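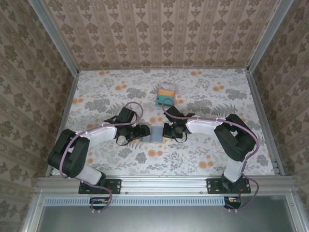 *Grey ferns and orange flowers underfoot, stripes of damask behind, and a frosted block on its thin wooden slab.*

# A small home for small cards

Words by Tirta Goh

I used to carry everything. Bank card, bus card, library card, the stamp card for Gondora (the bakery near my flat, eight loaves and the next one's yours) and a gym card that had quietly expired. My purse wouldn't shut, and I spent half my life holding up queues.

Then one September evening I tipped the lot onto the table and made two piles: cards I use in a normal week, and cards I only need to be able to find. What a difference! The weekly pile came to five. Everything else could live at home, and that's when I fell for the upright box.

A clear one is lovely for this. Stand the cards on end, tallest at the back, and let the colours do the filing. I know my travel card by its green long before I've read a word of it, so I never bother with labels.
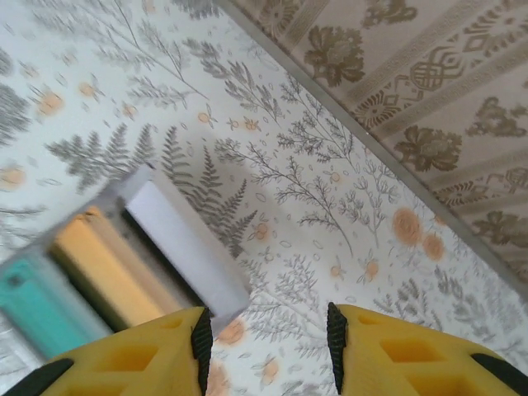 Colour works just as well for the rest of the table, by the way. I've started giving anything bright its own little tub, and a patterned cloth underneath pulls it all together – a leafy print in grey with a touch of orange will forgive almost any mix you put on top of it.

For the cards that do travel, I like a folding wallet with clear sleeves and a snap. Mine is a Nisasix that holds up to 100 cards, far more than anyone should be carrying, so I leave plenty of the sleeves empty and it closes flat. Go through it with a cup of tea every couple of months. Loyalty cards breed in there. 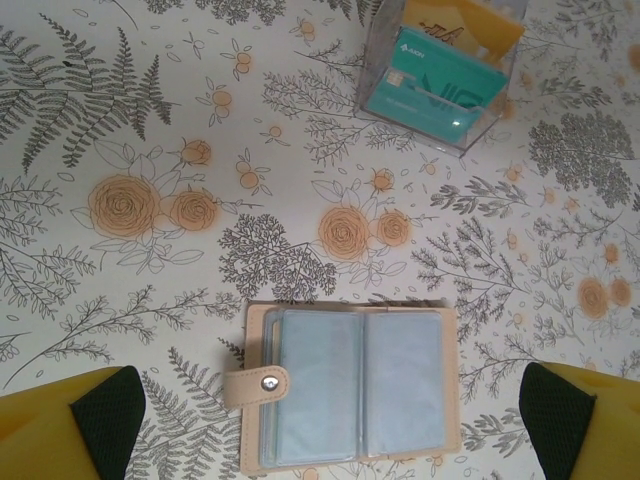

Should bank cards be kept in an open box?

Only if the box stays somewhere private, such as a desk drawer or a cupboard shelf. On a hall table, stick to library and loyalty cards, and keep anything with your account details on it in a wallet that fastens.

My own box sits on the shelf above the kettle now, next to the spare keys. The gym card went in the bin, cut into quarters, and the Gondora card has two stamps to go.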